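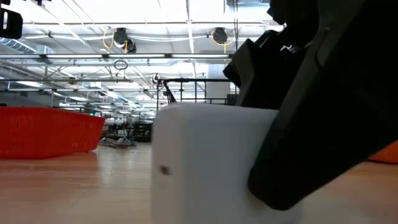
Sorting baskets and desk bins: frequently asked questions

Which basket should I start with?
Start with the largest one you own and leave it empty. Put everything from the desk or workbench on the open tabletop, then decide what goes back. A big wire basket works well as the holding place for things you haven't decided on. Small plastic baskets are for things you have.

Do the colors mean anything?
Only what you want them to mean. Many Geteo customers use red for things that get used every day and orange for things that belong in another room. Pick one rule and write it on a card. If two people share the desk, agree on the rule first.

What is the difference between the wire baskets and the plastic ones?
The Biderum is our open wire basket. It is deep, and you can see what is at the bottom without digging. Thin items such as pens and short cables can slip through the grid, so lay a piece of cardboard in it if you store those. The Kourkoulas is our small plastic basket. It is shallow, light, and better for loose parts.

How should I store cables?
Fold the cable into a long, narrow bundle and fasten it in the middle. Don't wrap it tightly around your hand or around the plug. A folded bundle lies flat in a small basket. Check that the ends aren't bent sharply against the wall.

Can I keep a utility knife in an open basket?
Yes, with the blade retracted and locked. Lay it flat along one side. In a home with small children, use a closed drawer or a box with a latch.

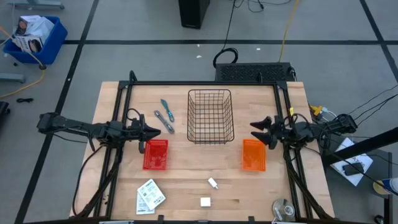 A reader wrote in to say that two small baskets were plenty for one desk, and that a third only filled up with things that should have been thrown out. We agree for most desks. The starter set has 2 small baskets and one large one for that reason.

Will the baskets scratch a wooden table?
The plastic ones slide without marking a finished surface if the bottom is clean. Grit does the damage. Wipe the table and the underside before you set a basket down, and lift the wire basket when you move it. On butcher block, oil the wood and let it dry completely first.

How do I clean them?
Warm water and dish soap. Use an old toothbrush for the holes in the sides. Dry wire baskets with a towel right away.

How long does it take to sort a desk?
Set a timer for 20 minutes and stop when it rings. Anything still undecided goes in the wire basket until the next session.

Do you sell replacement labels?
Yes. Ustis labels come on a roll of 223 and peel off without leaving glue. Order them with the baskets or separately.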